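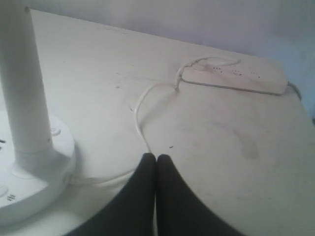

A small club night is planned backwards from the moment the doors open. Everything the crowd will hear or touch has to be in place by then, and most of the problems in the first hour come from things left to the last one. Take the DJ table. A white tabletop with grey streaks and smudges across it will do perfectly well under club lighting, but wipe it down before any equipment goes on, as you won't get another chance until the end of the night. Check that it doesn't rock. If it does, fix the legs and don't wedge it with folded flyers.

## Running example

We will use the same event all the way through this unit. Lustell is a monthly house and techno night in the back room at Honcombe, capacity 200, with one main system and one pair of booth monitors. There are three acts: a warm-up, a guest and a resident who closes.

## Reading the room plan

Before the next session, mark these on your copy of the Honcombe plan:

- main speakers and the area they cover
- booth, with power and the nearest fire exit
- bar queue
- cloakroom and the route to it

The bar queue matters more than most students expect. At Honcombe it forms along the left wall and crosses the front of the dance floor once the room is half full. Moving the booth to the right costs one longer cable run and keeps the floor clear.

## Sound

Set the main system first with the booth monitors off. Play a track you know well, walk the whole room, and listen for places where the bass builds up or drops away. An empty room sounds brighter than a full one, so leave the top end slightly lively at this stage.

Then bring up the monitors. The DJ needs to hear the beat clearly with no delay from the main speakers, but monitors that are too loud spill on to the floor and tire the DJ's ears. Agree a level and mark it with tape.

Every channel should peak below red with the master at its normal position. If the warm-up act is already in the red, the guest has nowhere to go.

## Running order

Doors are at 10 pm. The warm-up plays for two hours, the guest for two, and the resident until close at 4 am.

The warm-up's job is to fill the room and hand over at a sensible tempo. Ask for this in writing when you book. Lustell's early bookings didn't, and on one night in July the floor peaked before the guest had unpacked.

Allow 7 minutes for each changeover. The incoming DJ should be in the booth before the last track starts, with headphones and USB sticks ready.

## Money

| Item | Amount (£) |
|---|---|
| Guest fee | 500 |
| Warm-up and resident | 250 |
| Sound engineer | 150 |
| Flyers and online adverts | 50 |
| Door staff | 50 |
| **Total** | **1000** |

Honcombe keeps the bar takings and charges no hire fee. With every ticket sold, Lustell breaks even at £5 a head. Work out what happens at £8 with the room half full.

## For next time

Read the Correa booking agreement in the unit folder and underline anything the promoter has to provide. Compare it with the shorter Clavirport one. Bring both, plus your marked room plan.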